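Recording Hand Demonstrations at a Service Counter: Required Practice

Applies to: all operators and reviewers working on the Burnen demonstration program
Maintained by: Nest Ellis, Recording Standards
Last revised: May

Purpose

This page sets out how operators record first-person demonstrations of counter tasks for use in training robot manipulation systems. It covers the work from arrival at the site to delivery of the session folder. Cup and lid tasks are used throughout because they make up the largest share of the current collection plan. The same rules apply to any two-handed task carried out at a counter.

Operators must read the whole page before their first session. Reviewers should keep section 5 at hand while they work.

1. Before arriving at the site

Confirm that the site agreement has been signed and that a copy is stored in Clelter under the site code. A verbal agreement from a shift manager is not sufficient.

Check the task sheet for the number of repetitions. A standard session consists of 40 repetitions of a single task. Operators may not combine two tasks in one session, even when the items are the same. Fitting a lid and removing a lid are separate tasks and carry separate codes.

Remove rings, bracelets and watches. Sleeves should end above the wrist or be rolled and secured. Name badges must be taken off or turned to face inward.

2. Preparing the counter

Leave the site as it is normally used. Appliances, trays, wall decorations and spare stock are part of the setting and should stay where the staff keep them. A system trained only on cleared surfaces performs poorly in working premises, and the program relies on ordinary surroundings.

Three kinds of item are handled differently:

Personal papers, such as staff schedules, delivery notes with home addresses, and handwritten phone numbers, must be put away before recording starts.

Screens that show customer orders or payment details must be turned off or covered.

Licenses, permits and certificates on public display may remain in place. The operator must list each one on the site form, giving its position and the language of its title, so that the reviewer can decide whether masking is needed.

Spare lids and cups may remain on the counter within reach. Do not line them up for the recording.

3. Performing the task

Begin each repetition with both hands resting at the edge of the counter. Wait for the start tone and then proceed at normal working speed.

Use two hands wherever the task sheet calls for them. For the lid check, one hand supports the cup from the side and the other closes around the opposite side, with the thumb resting flat on the front. Grip firmly enough to control the cup without bending the wall. Tilt the cup slightly so that the top of the lid and the sip opening can be seen, hold for two seconds, and set it down.

Keep the head still during the hold. Look at the item and not at the wall or the room.

Use empty cups unless the task sheet states otherwise. Where liquid is required, it must be cold water. Hot drinks are not permitted in any session, including sessions requested by the site.

If a lid slips or a cup is dropped, finish the movement naturally and mark the repetition with the foot switch. Do not stop the recording. Failed attempts are kept and labeled as such, and operators are not penalized for them.

4. Bystanders and staff

Post the notice card at the entrance to the work area before the first repetition. If a person steps into view, pause at the end of the current repetition and wait until the area is clear. Any person who asks to be removed from a recording must be given the request slip. Requests go to Lleucu Parry and are settled before the session is released.

5. Review

The reviewer must be someone other than the operator. Toivo Lehtinen assigns reviewers each morning at 9:00. For each session, the reviewer confirms the following:

Both hands are in view during every grasp and hold.
The item is not hidden by the forearm at the moment of contact.
Displayed documents match the entries on the site form.
No personal papers or customer screens can be read.
The repetition count agrees with the task sheet.

A session that fails on the fourth point is locked at once and may not be copied. Failures on other points are returned to the operator with a written note.

The program currently holds 3,187 accepted repetitions in the cup and lid group. A further 166 are waiting for a masking decision and should not be used in training sets until they are cleared.

6. Delivery

Close the session folder in Clelter on the same working day. Questions about folder structure should be sent to Amândio Brandão. Questions about task wording should be sent to the Recording Standards desk.

Reference view for section 3

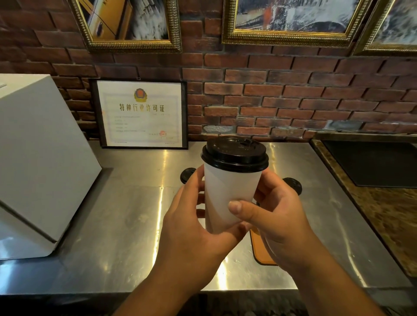

Lid check, two-handed hold: thumb flat on the front of the cup, lid tilted into view, displayed permit left in place behind the counter items.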